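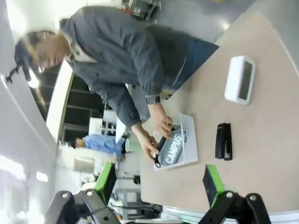
Grethe Mikkelsen wrote back after the last report to ask why, with a good part of the grant spent, we were still on the subject of staplers. It's a fair question and we will get to it. She also asked whether a bag counts as a container or as contents, and that one has taken up more of our spring than we would like to admit.

Umora shared desk supplies, second progress report to the Steinarsdóttir fund
Prepared by Sólveig Laxdal

Where we are

As the fund will remember, Umora set out to replace the private drawer. The Zollanberg building has 45 desks on three floors, and each desk used to come with a drawer full of things its occupant had inherited, forgotten or hidden. We promised to empty the drawers, sort what came out, and put the useful part back into shared white baskets that anyone can carry to a table and carry back.

The drawers are empty. Sorting is finished on the first two floors and going slowly on the third, where people were given the most notice and used it to move things into their coats. We have 21 baskets in service. The rest are in the hall waiting for labels, and the labels are waiting for us to agree on what to call them.

What the sorting has taught us

Pouches are harder than anything else. A stapler can be recognized from across the room. A gray fabric pouch with CAMPUS on the side could hold anything, and has a strap of its own besides, so it has to be opened and handled before anyone can say where it belongs. We had planned on a few seconds per item. For pouches, allow a good deal longer, plus the discussion.

The current rule, and I would ask the fund not to laugh, is that a pouch with something in it is a container and a pouch with nothing in it is an item. Straps get tucked in. Oddur Vídalín thinks straps should come off altogether and go in with the cables. He has been asked to put this in writing, mainly to slow him down.

Cables remain the other sore spot. A coiled cable takes up a reasonable amount of room for as long as it stays coiled. Two cables in one basket will find each other overnight. We tried ties, then clips, then a strongly worded card. The ties are winning, although they go missing at the same rate as pens.

Basket or table?

Our first plan said everything goes in the basket. People ignored it in a consistent way, so we have changed the plan to match them. Cups stay out. Nobody on any floor wanted to drink from something that had spent the night next to the scissors, and I can't say they were wrong. Staplers also stay out on the table beside the basket, where a hand can find one without digging. Scissors go in, along with chargers, small boxes, cards and the better class of cable.

Khadija Cherkaoui drew up a packing order for the baskets: flat things on the floor of the basket first, then boxes, then anything tall at one end. It works well until someone needs the flat thing. We have kept it anyway, as the alternative was Oddur's.

One point we would like to correct from the first report. I wrote that the holes along the sides of the baskets would let people see what was inside. They let people see that something is inside. Labels are back in the plan.
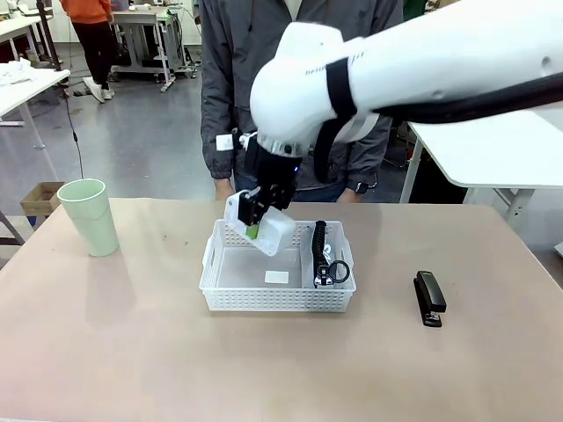 Money

Spending for the period came to $1,229, nearly all of it on baskets, labels and ties. We had set aside a sum for drawer dividers, a line left over from before we decided to get rid of the drawers. I would like to move it to labels and ask for the fund's approval to do so. There is no request for new money in this report, and I hope that buys us some patience on the third floor.

The basket order from Rurine came in two lots. The second arrived with one handle cracked, and they replaced it without fuss. The cracked one is under my desk holding the paperwork for the cracked one.

Problems still open

Returns. Baskets go out in the morning and are supposed to be back on the shelf by 5 p.m. Most come home. Some come home with lunch in them. Brynhildur Mogensen has suggested a sign-out sheet, and she is right, but the sheet would have to be attached to a pen.

Borrowing between floors. The second floor has more scissors than it started with and the first has fewer. No accusation is being made in this report.

Unclaimed items. We still have a box of adapters that fit nothing in the building. The rule is that they leave in August. Each time we bring this up, someone remembers a device at home.

Next steps

Finish sorting the third floor, coats included if we can get people to cooperate.

Settle the wording of the labels. Khadija wants nouns only. I want the words "please" and "back" on there somewhere.

Label the baskets in the hall and get them onto the shelves.

Send Grethe a written answer on pouches. A draft exists, and it is two pages long. I am trying to get it down to one before she sees it.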